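# Cahier d'atelier — entretien du linge et des textiles rembourrés

**Juillet, chambre d'essai, ouverture à 8 h**

Rédaction : N. Umali. Relecture : W. Abella.

Reprise du protocole de rangement de la chambre, interrompu à l'entrée précédente faute de place dans l'armoire. L'objet de la séance est le tri des textiles réunis sur le grand lit, leur affectation à un cycle d'entretien et la rédaction d'un ordre de pliage qui puisse être suivi sans le concours de l'auteur. Le devis de la maison Malabanan pour les étagères supplémentaires n'a pas été retenu ; le lit demeure donc la surface de tri.

## État des lieux

La couverture en peluche rose à motifs de cœurs reste étendue sur le lit et sert de fond de travail. Son poil se couche par endroits et prend alors l'aspect du velours frappé, ce qui est apparent surtout au soleil. M. Abella y voyait un début d'usure. Je ne partage pas cet avis : le même effet s'obtient en passant la main à rebours, et il disparaît au brossage. Le point est laissé ouvert jusqu'au prochain lavage.

Pièces à traiter en priorité :

- la doudoune bleu-gris clair ;
- le vêtement matelassé rose pâle, à piqûres ondulées ;
- la pièce matelassée rouge foncé, qui se trouve avec la doudoune ;
- la serviette turquoise à bordure blanche.

Pièces à laisser en place jusqu'à la fin du tri : le traversin orange « GOOD LUCK », le drap jaune à étoiles et nuages, la couverture rose pliée du côté de la tête du lit et l'oreiller à fleurs or et brun posé dessus. Le tissu fleuri jaune et rouge rangé sous cette couverture n'a pas encore reçu d'affectation. Il conviendra de demander à M. Abella s'il s'agit d'une housse ou d'un coupon avant de le replier.

Les boîtes empilées contre le mur ne font pas partie du tri. Elles ne doivent pas être déplacées avant que leur contenu ait été relevé.

## Ordre de pliage retenu

1. Commencer par la serviette. Pliage en trois dans la longueur, puis en deux, bordure tournée vers l'extérieur.
2. Poursuivre avec le matelassé rose pâle, posé à plat, manches éventuelles rabattues vers le dos. Suivre les piqûres pour le premier pli ; un pli qui les coupe de biais laisse une marque visible.
3. Passer à la pièce rouge foncé, selon la même méthode.
4. Terminer par la doudoune. Fermer, étaler, chasser l'air depuis le bas vers le col, rouler sans serrer.

L'ordre inverse avait été essayé au printemps. La doudoune, pliée la première, reprenait son volume pendant que l'on s'occupait du reste et faisait basculer la pile. Il a fallu la reprendre à deux occasions dans la même matinée, ce dont la présente entrée garde mémoire à toutes fins utiles.

La couverture en peluche se plie en dernier et à deux personnes. Une personne seule y parvient, mais les bords ne coïncident pas et l'épaisseur se reporte sur un seul côté. Pour une pièce de cette taille, un pliage en quatre suivi d'un pliage en trois donne un paquet compatible avec la tablette haute de l'armoire.

## Entretien

La lessive Clenex est conservée pour les pièces en peluche, dosée à 105 ml par cycle. Cette valeur résulte de nos propres essais et n'engage que l'atelier. Au-delà, le rinçage devient insuffisant et le poil reste collant au toucher. Pas d'adoucissant sur la serviette.

Pour les matelassés, lavage séparé, essorage réduit, séchage à plat. M. Abella souhaite que l'on retourne les pièces à mi-séchage ; je l'ai ajouté à la fiche. Les housses Plondell sont réservées à la doudoune et à la pièce rouge foncé. Leur fermeture accroche si l'on remplit au-delà du trait intérieur, et la dernière commande, d'un montant de 189 euros, ne sera pas renouvelée avant vérification de ce défaut auprès du fournisseur.

Le traversin se brosse à sec. Son inscription étant imprimée, aucun détachant ne doit y être appliqué avant un essai sur une zone discrète. Même réserve pour le drap à étoiles, dont nous ne connaissons pas la tenue des teintes.

## Consignation

Les pièces triées sont à inscrire dans le registre Pemov, qui compte à ce jour presque 3 213 lignes, toutes chambres confondues. Il est rappelé que la désignation doit comporter la nature de la pièce, sa couleur et son motif, dans cet ordre. « Couverture rose » ne suffit pas ici, puisque deux articles répondent à cette description : on écrira « couverture rose à cœurs, étendue » et « couverture rose à cœurs, pliée » jusqu'à l'attribution d'un numéro.

M. Abella a proposé d'ajouter une colonne relative à la saison d'usage. La proposition est recevable, mais elle suppose de reprendre les lignes antérieures, et le temps disponible ne le permet pas. Colonne créée, laissée facultative.

## Points en suspens

- Affectation du tissu fleuri jaune et rouge — à trancher avec M. Abella.
- Relevé du contenu des boîtes.
- Nouvelle mesure de la tablette haute, la cote inscrite sur la porte de l'armoire ayant été prise avant la pose du fond.
- Réponse du fournisseur au sujet des fermetures.

Le tri reprendra sur le même lit, dans l'ordre indiqué plus haut, et la fiche de pliage sera affichée à l'intérieur de la porte une fois visée par M. Abella.
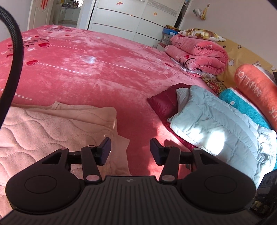
Pour la fiche elle-même, format A5, caractères assez grands pour être lus à bout de bras. Prévoir un exemplaire de réserve dans le classeur.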